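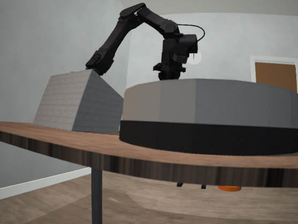 1/ Moving my mother in law's piano, a thread

Filed under: Home & Family

so we inherited the upright. Not a fancy one. It lived in her front room in Polov for 33 years and now it has to live in ours, which is up one flight with a turn in it. Writing this down while I remember, bc I looked for a thread like this last week and found nothing but ads

2/ First call was a regular moving company. Guy asked how many stairs. I said 14 plus a landing. Long pause. Then "is it a spinet or a full upright." I did not know. Measure it from floor to lid BEFORE you call anyone, they all ask the same thing

3/ Ours is a full upright. Of course it is.

4/ Second call was Uchida, a two-person piano outfit a friend's teacher uses. They wanted photos of the landing, the front door, and the street outside. Also the width of the door with the door OFF. Took the door off. Gained an inch and a bit. Worth it

5/ Things I didn't know you could ask for — a skid board, extra blankets for the banister, someone to wait in the new place for the phone call. All included in theirs. The first place was charging seperately for blankets. Blankets!!

6/ Parking. Go ask your neighbors the night before. We had a note on 3 cars and two of them moved. Third one was away for the weekend so the truck sat halfway down the block and the guys rolled it past everybody's hedges. Sunday morning, whole street in robes watching

7/ The turn on the landing was the bad part. They stood it on its end. I went and stood in the kitchen. My husband watched and says it was fine. I heard the word "hold" a lot

8/ One scrape on the wall, none on the piano. I had touch up paint left from when we did the hall so that's a ten minute job I will do sometime before July

9/ Tipped 75 total, split between them. No idea if that's right. Somebody tell me if that's low, I'd rather know

10/ DON'T TUNE IT RIGHT AWAY. Everybody told me this once I'd already booked. Sachiko Kobori, the tuner, said give it a few weeks to get used to the room and moved my appointment without charging me, bless her

11/ she also said keep it off the outside wall and away from the radiator. In our living room that leaves exactly one spot and the couch was in it. Couch is now in front of the bookshelf. We don't read anymore I guess

12/ Inside the bench — hymn book, recital program, grocery list in her handwriting (eggs, thread, call Ruth), and a pencil chewed down to nothing. Kept all of it in there

13/ Middle D sticks. It stuck at her house too. My daughter plays around it the way her grandma did, just sort of leans on it sideways. Asked Sachiko to leave that one for last, not sure I want it fixed

14/ ok people are asking about cost, will dig out the receipt tonight and add it. Also yes you can rent a stair climber thing yourself. I wouldn't with a turn like ours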